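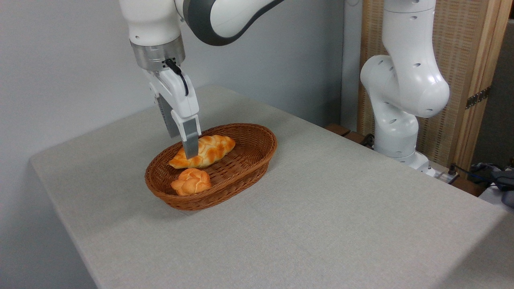
The first time I heard Rulteck play, they were the second band on a three-band bill in Wusbridge, and I had come for somebody else. I was at the merch table, busy with a conversation about parking, when the bass came in underneath the talk and I lost my place in the sentence. Their songs are built the way a braided bread roll is built, one strand going under another and coming back up where you'd stopped looking for it, and it took me most of the set to work out that the thing I kept calling the melody was being passed among three instruments. I drove home with the radio off.

Five years on, they have made a record called So, and it is the best thing I have heard all year. I've been through it more times than is good for a person with a deadline. It has 12 tracks and runs 57 minutes, long for a band that used to be offstage in 28, and I wouldn't give back a second of it, except perhaps the tuning noise at the end of side two, which I am slowly coming to like.

If you know their two earlier albums, you know a group that played fast and close together, everyone leaning on the beat. Those records are terrific fun and a little airless. So opens the windows. The first track, "Landing Light," begins with a single organ chord held down so long you start to hear the motor of the thing, and then the drums wander in from what sounds like another room. They take their time! The singing doesn't start until almost three minutes have gone by, and when it does it's two voices, low and high, on a line about somebody's coat.

The room matters. The band made the album over one hot August in Dultberg, a river town with a feed mill, a ferry that runs when it feels like it, and an old grange hall with a sprung floor. They rented the hall, pushed the folding chairs against the walls and recorded almost everything live, with the amps turned down low enough that the singers could hear each other without headphones. You get the whole building for your money. There's a floorboard on "Second Ferry" that creaks in time for two verses and then falls behind, and the drummer slows down to wait for it. I have played that bit for everybody who has come to my house this month.

Dultberg gets into the words too. I spent a weekend there, partly for this piece and partly because I'd had the songs in my head for weeks and wanted to see how wrong I'd gotten it. The ferry landing is shorter than I'd imagined and the mill is bigger. The hall has a painted stage curtain with advertisements on it from businesses long gone, among them a hatter and a dealer in seed potatoes, and half the phone numbers have only three digits. Two of those advertisements turn up more or less whole in "Curtain Song," chanted over hand claps, and it's the silliest thing Rulteck has ever done and also the one that made me tear up in a grocery store parking lot.

What I admire most is how much they've learned about leaving things alone. The old Rulteck would have hung a guitar part on every hook. On "Gravel," the long slow piece in the middle, the guitar plays four notes, waits out an entire chorus, and plays three of them again. The bass carries the tune. The fiddle, new on this album and played with hardly any vibrato, sits right up against the high voice until you can't tell which of them is drawing breath. It is seven minutes long and I was sure on first hearing that it was four.

Then they follow it with "Hey, Wusbridge," which is two minutes of shouting and handbells.

Not all of it lands. "Weather Report" has a spoken section that must have been a riot at midnight and is less of one at breakfast, and the reprise of "Landing Light" toward the end feels like an idea from an earlier running order that stuck around. The mix buries the low voice on a couple of the louder songs, a pity, because the low voice gets the better jokes. I'd also have liked a lyric sheet. The vinyl comes in a plain brown sleeve with the titles stamped on by hand, lovely to hold and no help at all when you're trying to find out whether the line is "bury the radio" or "very the radio." (I've settled on "bury." I've been told both.)

The first pressing was 1690 copies, and the record shop on Mill Street in Wusbridge had sold through its box before I got there. A second run is on the way. Until it arrives, the band has the full album up for streaming, and it holds up well even on small speakers, though the organ really wants a pair of big ones and a tolerant neighbor.

I saw them again two weeks ago, headlining this time, back in the room where I'd once been talking about parking. They played So front to back and in order. The crowd was quiet for "Gravel" in a way I haven't heard in a bar for years — you could make out the ice machine. For "Curtain Song" they got everyone clapping the off beat, and everyone got it wrong in the same place, and the band went with the wrong version and finished the song that way. The old fast songs came out for the encore, played a touch slower than on the records, with all that new space in them.

So is out now on vinyl and digital. Rulteck plays the grange hall in Dultberg on 28 Oct 2018. Doors are at seven, the folding chairs will be out, and the last ferry leaves before the encore, so drive around by the bridge.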